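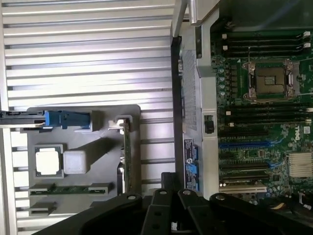 Trinel

Sent to the list on December 5, 2025

On the proposal to do memory and processor swaps ourselves, tray method

I've read the proposal twice and I'm still not sold. Quoting the part I have trouble with and answering underneath.

> We pulled the numbers from the Pukeck room. With the parts laid out in
> a molded tray before the lid comes off, a processor and memory swap
> averaged 18 minutes a server. Without the tray it was 41. The tray sits
> right beside the board, everything has its own slot, and you never have
> to turn away from the chassis. We think this should be the standard way
> of working at every site starting in January, and that we can drop the
> outside contract with Terard at the same time.
>
> The trays are cheap and we can have them made to fit whatever parts we
> use. Is there any reason not to do this?

A few reasons, yes.

First, 18 against 41. Who was timed? If the same people did the slow round first and the quick round second, then part of what you measured is people learning the job. I asked this about the cable labels last year and never got an answer then either. Were these servers already out of the rack? Was the heatsink off when the clock started? An 18 minute swap with the heatsink already on the bench is a different thing from 18 minutes start to finish, and the write-up doesn't say which one it is.

Second, where the tray goes. Look at the one at the top of this message. It's resting on ribbed metal right up beside the open chassis, with the processor in its green frame and green circuit board strips in their holders, one lying across the tray and another standing up on the right. I can see the appeal. It is close, and you can read the layout at a glance. But ridges are not a flat bench, and I'd like to know how that tray behaves when somebody leans on the case or catches it with a sleeve. There is an empty socket a short reach away with its levers on both sides. I do not want to be the one explaining what fell into it.

If we go ahead, I'd want some kind of non-slip mat under the tray, or a lip that hooks onto something solid. Neither is in the proposal.

Third, static. The word doesn't appear once. Gray plastic tells me nothing. Is the tray material rated for this or is it just plastic that happens to be the right shape? "Cheap" and "made to fit whatever parts we use" makes me suspect the second. Please send the data sheet for the material, and please don't send the sales page.

Fourth, the slots themselves. A molded tray is great as long as the parts stay the same. The Alemneh site has at least two generations of board in service and the processors don't share a carrier. So that's two trays, and then a third when the next batch comes in, and then a shelf of old trays that almost fit. "Almost" is how a chip gets pushed into a recess by the wrong edge. Does anybody own the job of throwing out the old ones?

Fifth, Terard. I don't love that contract and I've complained about the invoices on this list before. But the last one I have in front of me came to 926 for the visit, and that covered the parts they damaged, too, when they bent a pin in a socket. If we bend one, we buy the board. I didn't see a line for that anywhere in the savings.

Now the part I agree with, so you don't think I'm just being difficult. Laying the parts out before the lid comes off is a good habit. I've done it for years on an antistatic mat with strips of tape and a marker. An empty slot in the tray also shows you that something has been moved, which my tape doesn't do very well, and I'd take that over the time savings any day. Keeping old and new memory apart is worth real money. Does your tray do that? I only see places for parts, and no obvious way to tell which ones are coming out and which are going in.

What I'd suggest is a longer trial at one site. We have around 78 machines due for memory anyway. Do half with the tray and half the usual way, mix the order, use people who have never seen the tray, and write down every dropped or misplaced part along with the minutes. Leave the contract alone until that's finished.

If the numbers still look like yours, I'll say so here and I'll use the thing.

Trinel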